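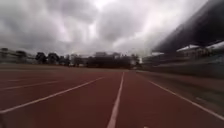

## How to set up the Kellby line-following pace robot for a 400 m session

Kellby is a small wheeled robot which drives along a white lane line and keeps the speed you choose, so the runner can follow it. It is sold by Prolix as a kit with the robot, a charger and a remote stop button. I have used it for one season with my training group, and these are the steps I wish the manual explained better.

### Before you go to the track

1. Charge the battery overnight. The light on the back must be green, not yellow.
2. Install the Onine app on your phone and pair the robot at home. On the track the pairing takes longer.
3. Clean the front sensor window with a dry cloth.

### Choose the line

Put the robot on one line and stay with this line for the full session. A red surface with white paint gives good contrast, also when the sky is heavy with clouds. Worn paint is usually no problem, but if the paint is missing for longer than the robot itself, it will slow down and stop.

Look up the track before you start. Lines run close together in the distance, and a beginner can easily send the robot to the wrong one at a crossing mark. In the app, set **Line lock** to *strict*.

### Set the pace

1. Open **Session** and choose 400 m.
2. Enter the lap time in seconds. For the first test, choose a slow lap.
3. Set the start delay to 20 seconds. This gives you time to put down the phone and stand behind the robot.
4. Press **Arm**, then the button on top of the robot.

Wing-sze Yau, who coaches our sprinters, prefers to keep the stop button in her own hand. I recommend the same – a runner at full speed should not have to think about it.

### If something goes wrong

- **The robot shakes left and right.** Lower the steering value by one step.
- **Error 1794.** The sensor has lost the line. Place the robot again and press **Resume**.
- **The app shows no robot.** Restart the robot first and the phone second.

Spare wheels can be ordered from Shih, and they fit without tools.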